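Small cap income funds - anyone still holding?

ledgerfox
Sep 7, 2018
Been in the Prosgate Small Cap Income fund since January and its down 4% while the plain index fund in my other account is up. Yield looked great on paper. Thinking of selling half and putting it in short term Treasurys. Talk me out of it or don't.

mudflat_mike
Why half? Either you believe in it or you dont. Half is just feeling bad twice.

ledgerfox
Taxes mostly. Some lots are from an older account and I'd rather not book everything this year.

quietcoupon
Look at what's in it before you do anything. Last report I read had 28% in trucking and packaging names, Delorme and Brekcombe both in the top ten. Both cut guidance. So this isn't a small cap problem, it's a two stock problem.

mudflat_mike
Disagree. Small caps that pay big dividends are usually borrowing to do it. Rates go up, they get squeezed. Delorme has floating rate debt, its right there in the filing.

quietcoupon
Some of it is floating. Most was refinanced to fixed. Page 40 if you want to check.

mudflat_mike
Read it. "Most" is doing a lot of work there.

tinroof
Whats the expense ratio on this thing? I left Prosgate over fees, got tired of paying active prices for something that hugs the index anyway.

ledgerfox
0.9 something. Would have to look. Not cheap.

tinroof
There's your answer then. Treasurys paying over 2 now with no manager to feed.

quietcoupon
Comparing a stock fund to a 2 year note is silly. Different job. If he needs the money soon, sure, but he never said when he needs it.

ledgerfox
Not for a while. Ten years plus. I do get nervous tho and check it every morning, which I know is dumb.
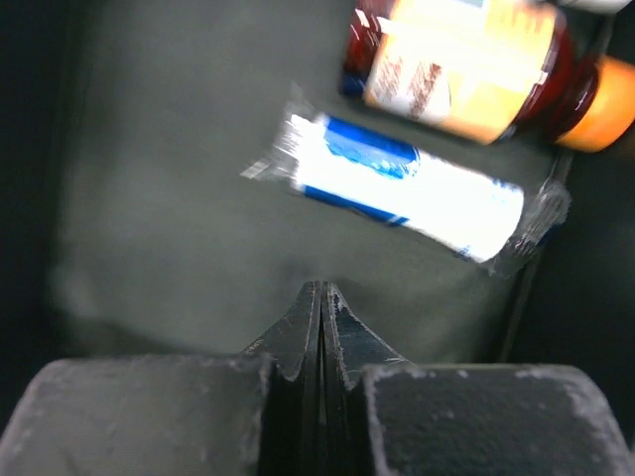 Anyway I pulled up the holdings last night and quietcoupon is right, its heavier in packaging than I thought. Workska is in there too, new position this quarter. Anybody follow them?

mudflat_mike
Workska makes warehouse shelving I think? Thin margins. Pays out nearly everything it earns. Sort of proves my point.

quietcoupon
They also have almost no debt so no, it doesn't. Payout is high becuase they don't need the cash.

tinroof
You two should get a room

ledgerfox
OK leaning toward turning off dividend reinvestment and leaving the rest alone till the next report. Dividends go to the money market. Does that trigger anything tax wise?

quietcoupon
No, you owe on the dividends either way in a taxable account. Just change the setting.

mudflat_mike
Still say sell it. But its your money.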